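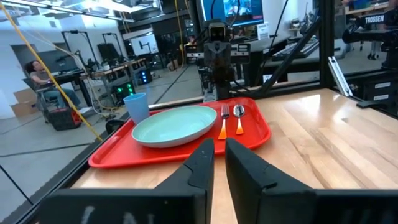

ジャッドステッド・クルージングクラブ 9月定例会 議事録

日時:木曜日 19時より
場所:クラブハウス2階
議長:ブランウェン・ロッサー
書記:エイフィオン・ヒューズ
欠席連絡:パンフリーさん(船の上架のため)、ほか

1. 前回議事録の確認
誤記が一か所。ビジターバースの番号が逆になっていたのを直し、承認されました。

2. 夏の巡航の報告
ロッサーさんから、ネト号での沿岸巡航の報告がありました。これがとにかく楽しい報告で、予定の時間をかなり超えましたが、誰も止めませんでした(書記も止める気がありませんでした)。
往路は南西の風が続き、3日目の夜明け前に岬をかわしたところで潮が変わり、対地速力がみるみる伸びたとのこと。夜光虫の航跡の話には一同ため息。走った距離は約500海里、うち機走は最後の凪の日がほとんどだそうです。
反省点も率直に話してくださいました。オートパイロットに頼りすぎて追い波で蛇行したこと、ジブのファーリングラインが擦れていたのに気づくのが遅れたこと。替えのラインを積んでいたので、港に入ってすぐ交換できたそうです。
質疑では、錨泊地の底質について質問が集中しました。湾の北側は藻が多く、アンカーが一度では効かないことがある。東寄りの砂地に打ち直すとよく効いた、との答えでした。海図への書き込みを写したい方は、ロッサーさんまで直接どうぞ。

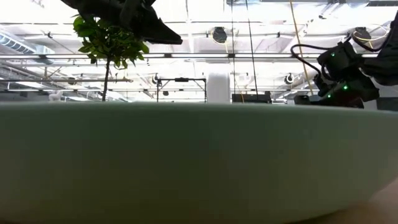
なお、東寄りの砂地は低潮時に思いのほか浅くなるので、喫水の深い艇は潮汐表を必ず見てから入ってほしい、という補足もありました。次回は来年の初夏に、もう少し西まで足を延ばしたいそうで、同行の艇を募集中です。その場で4艇が手を挙げました。すばらしい!

3. 秋の合同セーリング
目的地は河口の先のノヴェル島に決定。候補は対岸の旧港との二つでしたが、旧港は桟橋の工事がまだ終わっておらず、横抱きで泊めるにも場所が足りないという意見が多く、島になりました。
出港は朝の上げ潮の終わりごろ。水門前に集まってから順に出ます。小型艇が先、大型艇が後。VHFの連絡チャンネルは出港前の打ち合わせで知らせます。16チャンネルの聴守は各艇で続けてください。
霧の場合は中止、風が強い場合は前夜に議長が判断します。去年は見通しが悪いまま半数が出てしまい、連絡がうまく回りませんでした。今年は電話連絡網を先に作っておきます。作成は書記が引き受けました。
初めて参加する方には経験者が一人ずつ同乗します。ヒューズの艇にもまだ二人分の席があります。船酔いが心配な方も大歓迎、コックピットの風通しのいい場所を空けてお待ちします。

4. 桟橋とテンダーの件
テンダー用桟橋の滑り止めがはがれています。端から三枚目の板のあたりが特にひどく、先日も足を取られた会員がいました。冬を待たずに張り替えることで一致。材料はすでに艇庫にあります。作業日は掲示板に出します。
あわせて、桟橋に長くつないだままのテンダーについて議論になりました。持ち主のわからないものがあるようです。艇名を書いた札をつけてもらい、札のないものには張り紙をして、それから90日たっても連絡がなければ艇庫の裏に移す、という案に賛成多数。異論としては、冬のあいだ来られない会員もいるので春まで待っては、という声がありました。電話を一本いただければ移さずに置いておきますので、遠方の方はご安心を。

5. 冬の勉強会
今年のテーマは「夜間航海とAIS」。昨年の天気図の回がとても好評で、続きを望む声が多く寄せられていました。
ヒューズから内容の案を出しました。前半は灯火の見分け方、後半はAISの画面の読み方と、その限界について。漁船や小さなプレジャーボートには送信していない艇も多く、画面に何もないからといって海に何もいないわけではありません。これは何度でも話したいところです。最後に、実際の航跡を使って、避航の判断をみんなで考える時間をとります。
会員から、レーダーの話も入れてほしいとの要望。時間が足りなければ別の回に分けます。書記としては別の回のほうがうれしいです。話したいことが山ほどあります。
灯火の模型を作りたいという申し出もありました。赤、緑、白の電球を板に取りつけ、部屋を暗くして向きを変えながら船種を当ててもらう仕組みです。ぜひお願いしたい!

6. その他
・上架の申し込みは受付中。クレーンの順番は満潮の時刻に合わせて組むため、希望の時間帯に沿えないことがあります。船台の寸法を変えた方は申込書に書いてください。
・救命胴衣の点検。自動膨張式のカートリッジの期限を各自で見ておくこと。期限切れのものが前回もいくつか見つかりました。
・貸出用の六分儀が戻ってきました。箱の留め金も直っています。使い方を習いたい方が二人いて、晴れた週末に防波堤で練習することになりました。水平線がよく見える場所です。
・パンフリーさんから、余った防舷材を譲りたいとの伝言。希望者は本人に連絡を。

次回の定例会も木曜日の19時から、同じ場所で行います。合同セーリングの参加申し込みは、それまでに書記へお願いします。

21時すぎ閉会。そのあとも海図を広げての話が続き、鍵を閉めたのはだいぶ遅くなってからでした。

記録:エイフィオン・ヒューズ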